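**Padded fingers let go again after 220 cycles** - thread, started February 2, 2020

**fenrunner**
Sorting cell at Arnent, two-finger gripper, small parts going to a divided tray. Mirkico quote 4000 cycles for the soft wrapping on the tips. Ours started slipping at 220 and dropped a part outside the tray. No alarm, and the arm carried on as if it still had hold of it. 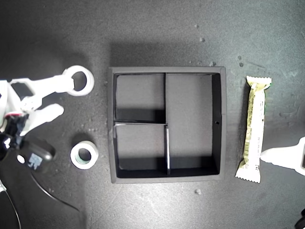 Did the force reading change when the part fell?
By a hair, well inside the limit we'd set, so the controller took it for a good grip.

**oddsprocket**
I don't believe the 4000 and never have. Padding creeps, then bunches, then you're gripping a crease. Same story at Zistevholm in July. 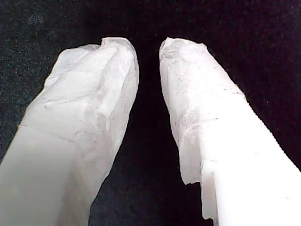 How often should the wrapping be changed?
Every 40 cycles until you have your own wear figures, whatever the leaflet says.

**fenrunner**
Every 40? I'd spend the shift changing wraps.

**tallowgate**
Not convinced it's the padding at all. Kleinschmidt sold us the same fingers and we got roughly 2000 out of a set. I'd look at your closing speed first. The worst parts for us are hollow ones, where one finger goes inside and the other stays out.

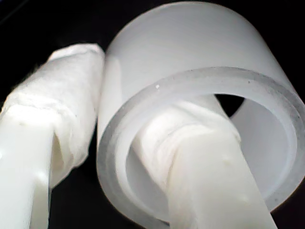
With that sort of grip the inner wrap takes all the twisting, so check that one before you blame the supplier.

**oddsprocket**
Speed or padding, it still dropped a part and said nothing. That's a safety fault in my book - I'd stop the cell until there's a proper check for a lost part.

**fenrunner**
Stopped it this morning. I'll try it slower with fresh wraps, but I'm not expecting much.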